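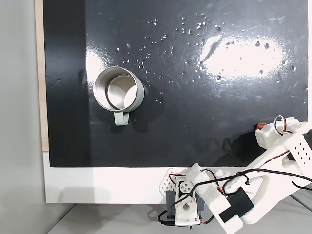

My green mug, steel on the inside.

I've been planning a walking trip for June, and it's already eaten most of my evenings. The idea is to follow the old pilgrim path from Kodikara up to the chapel at Dremska, 57 miles in all, and sleep in the hostels along the way. I'm not very religious, but my grandmother walked it twice and I grew up on her stories!

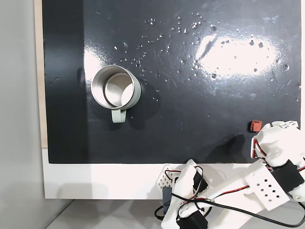 Travel Plans

First decision: guided or on my own? Starenex does a group package with bag transfer, and I was tempted - really tempted - until I saw how early they set off every morning. So I'm going solo and booking the beds myself. The hostels cost 30 a night with breakfast, and the one at Brason has only 3 rooms, so I wrote to them first.
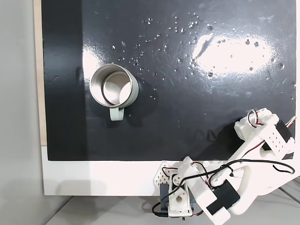
Then there's the packing. My list had over 100 things on it (I know, I know) and I've been crossing stuff off all week. The second pair of jeans is gone. The hair dryer is gone. The big guidebook is still on there, but I might just copy out the pages I need.

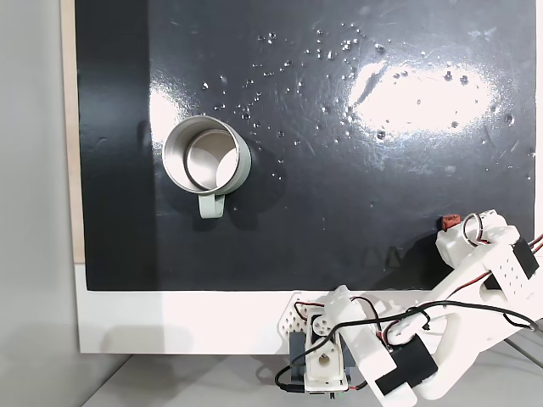
Shoes are the other headache. My old boots are comfy but the heels are worn down, and I don't want to break in new ones on the climb out of Brason. If you've walked that stretch, tell me what you wore - I read all the comments.

Posted 2020-04-25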